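样线数字背后的鸟

伊恩蒙特湿地又要公布今年的越冬水鸟数字了。每年二月都是这样，先有一张表，再有一张折线图，然后有人根据折线的走向宣布湿地“正在恢复”或者“令人担忧”。我参加过几年调查，也替别人录过数据，对这张图的信任一年比一年少。

先说去年的数字：1,171只。这个数被引用了很多次，写进了当地的宣传册，也写进了一份堤岸改造的说明书里。它精确到个位，看着像是有人把鸟一只一只点过名。参加过调查的人都知道，远处泥滩上的绿翅鸭是成团的，一团飞起来，另一团落下去，记录员看着望远镜报数，旁边的人低头写。报数的人说“四十七”，写字的人就写47；报数的人要是犹豫一下，说“五十不到”，最后落在表上的往往是50。把这样的数加在一起，末尾的那个1没有什么意思。

我不反对数鸟。我反对的是拿数出来的结果当成鸟的数量，中间那一大段路不提。

比如观察时间。早年的调查从清晨六点半开始，后来为了照顾路远的人，改到八点。改动写在一份通知里，没有写进数据表。退潮时间每天都在变，鹬类在滩上待多久也跟着变，六点半和八点看到的可以是两片不同的滩涂。可是折线图把它们连成了一条线，连得很平滑。有人指着改时间那一年之后的下降说，这是北岸施工造成的。也许是，我没有证据说不是。但要我在这张图上看出施工的影响，我看不出来。

再比如范围。原先的样线沿旧堤走，每隔400米停一个点。后来旧堤塌了一段，样线往里挪，绕过芦苇，有几个点的视野被挡住大半。点的编号没变，坐标也没人重新填。翻旧表的人会以为二十年来大家都站在同一个地方。芦苇长高了，看见的白骨顶少了，表格里留下的是“白骨顶减少”。

还有人的问题，这一项最不好讲，讲了得罪人。老调查员分得清冬羽的黑腹滨鹬和弯嘴滨鹬，新来的分不清，很正常，我头两年也分不清。分不清的时候，谨慎的人记“滨鹬未定种”，胆大的人挑一个常见的种填上。于是带队的人一换，某个种突然多了，另一个种突然没了。前几年伊恩蒙特的弯嘴滨鹬“消失”过一次，还为此开过会。会上讨论了底栖动物，讨论了航道疏浚，讨论了气温，没有讨论那年冬天是谁在看望远镜。

近来流行的说法是，这些毛病可以靠技术解决。自动相机、录音机、识别软件，样样都有人推荐。名叫Hevden的那套识别流程在我们这里试过一个冬天，报告写得很漂亮，识别率列了好几栏。我翻到附录，发现验证用的照片都是晴天、近距离、侧面的个体。伊恩蒙特的二月有几天是晴的？鸟又有几只肯侧着身子站在近处？软件在好照片上的成绩，搬到雾里去用，我想先看看雾里的成绩。附录里没有。

推荐的人说，机器至少不会累，也不会因为手冷就少数一团。这话我同意。机器的误差稳定，稳定的误差比飘来飘去的误差好处理。可是前提是你得知道它有多大，往哪一边偏，这要靠人拿着望远镜在同一时间、同一地点去对。对照做了30个样点时，项目的钱用完了，剩下的样点套用了前面的校正系数。那30个样点全在南岸，水浅，滩平，没有芦苇。北岸的鸟就这样被南岸的系数乘了一遍。

写到这里，总有人问我到底要什么。我要的东西很便宜。观察时间改了，就在表里加一列写明改了。样线挪了，就给新点一个新编号，旧编号停掉。认不准的鸟就让它留在“未定种”里，别为了图好看去分摊。两个人在同一个点各数各的，数完再对，把两个数都留下来，不要取平均以后把原始的扔掉。这几件事不花什么钱，花的是面子，因为做完以后那条折线会断成几截，每一截都带着很宽的误差范围，宣传册上不好印。
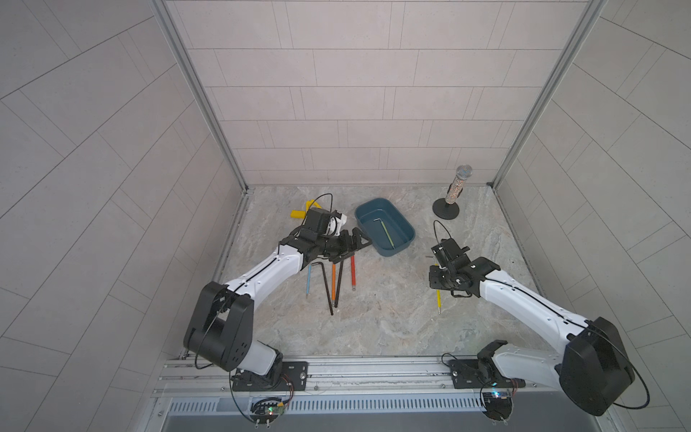
泰蕾兹·沙博诺（Thérèse Charbonneau）读过初稿后回信说，我把话说得太满。她认为断开的线没有人会看，管钱的人看到宽宽的误差范围，第一个反应就是这项调查不值得办下去，到时候连不可靠的数字也没有了。她还说，那些时间和样线上的变动虽然没有记在表里，多数老调查员心里有数，解释结果的时候会自己打折扣。

她的担心我听进去了一半。钱的事确实如此，我没有好办法。至于老调查员心里有数，我不太买账。心里的数带不进数据库，人一退下来就跟着走了。去年我想查清八点开始究竟是从哪个冬天起的，问了三个人，得到三个年份，最后是在一张夹在旧记录本里的通知上找到的，纸角已经烂了，年份勉强能认。

埃莱娜·布沙尔（Hélène Bouchard）的意见又不一样。她主张干脆放弃总数，只报几个容易认、容易数的种，比如赤麻鸭和苍鹭，别的留作内部资料。我原先觉得这是偷懒，现在有些动摇。苍鹭个头大，站着不动，新手老手数出来差不了太多。拿它代表整片湿地当然不行，可是至少这一个数我敢签字。

今年的调查表已经发下来了，我看了一遍，还是原来的格式，没有开始时间那一栏。我打算自己在页边写上。录数据的人会不会把页边的字录进去，我不知道，往年是不录的。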